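Wood and Surfaces, Handout 4
Reading a board face: what grain tells you and what it doesn't 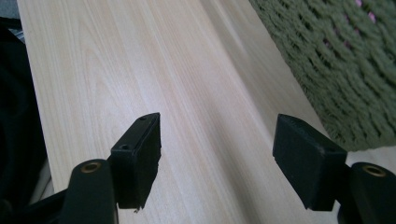 Fig. 1. Pale board, wood grain. Note the arches at upper left and the long parallel lines along the length.

Read before the August workshop. Bring your loupe and the notes from Handout 3.

1. The claim you will hear

Most furniture guides tell you that grain pattern identifies how a board was cut, and then that the cut tells you how the board will behave. The first half is fairly sound. The second half gets repeated with far more confidence than it deserves, and I'd like you to be suspicious of it by the end of this session.

The board in Fig. 1 shows the pattern usually called cathedral: curved arches, one nested in another. Elsewhere the lines run straight down the length. Any textbook will say flat-sawn, and as a reading of the pattern I have no quarrel with that. The saw passed at a shallow angle to the growth rings, the rings surface as arches near the middle of the cut and as straight lines toward the sides.

What the textbook then wants you to say is "so it will cup." Will it? That depends on thickness, species, how it was dried, how it is held, and whether the room swings between damp and dry. You can't get any of those from a face.

2. Things a face view will not settle

Species. Creamy beige with faint pink and tan streaks could be a long list of woods, or one of several stains on something else. Last term a group at the Stotley bench wrote "maple" on their sheet with no question mark. Three of them had never handled maple. Write "pale, species not known" and you lose no marks.

Solid or surfaced. A cathedral pattern can be on solid wood, on a veneer, or printed. Sellers know people trust the arch. Look at the end: if the lines on the face don't carry around onto the end in some sensible way, ask why. From the face alone, leave the question open.

Finish. The brighter band through the middle of Fig. 1 is light falling on the board. Every year someone records a band like that as a change in color and builds a theory about sun fading on it. Turn the board or move the lamp before you write anything down about color.

Age. Please don't.

3. About those sample figures

The Shojaei sheet in your packet ranks 70 boards for movement over a winter, and the flat-sawn ones do come out worse. Before you quote it, look at how they were stored. The flat-sawn boards were stacked nearest the heater. Ilir Georgiev raised this when he taught the course and was told it made no difference, which nobody had measured. I keep the sheet in the packet as practice in reading a table, so use it for that.

The Cluleck chart is better. It lists board widths before and after, and it admits that 2 boards were dropped for splitting. It still has no column for room humidity.

4. Bench exercise

Work in pairs, one board per pair.

Look at the face for a full minute before touching it. Sketch the grain, arches and straight runs both, and mark which way the arches point.

Feel along the grain, then across it. Say whether you can feel the pattern or only see it. These are different findings and should be written separately.

Look at both ends and at least one edge. Now go back to your sketch and correct it in a second color. Don't erase the first version.

Lay a straightedge across the width. If you see light under it, say where. If you don't, say so, even if the guide promised you a cupped board.

For pairs with a board marked for sanding: use the 200 grit only, with the grain, and stop when the sheet stops dragging. The Woltari leaflet says to continue to 400. I have compared the two under the same oil and could not pick them apart, and neither could the evening group. If you can, show me.

5. To hand in

Your sketch with corrections, and one paragraph in two parts: what you observed, and what you would need to see or measure before saying more. The second part is usually the longer one. Sheets that name a species, an age or a price from the face alone will be returned.

Next handout: end grain, and why the ring count is also less help than advertised.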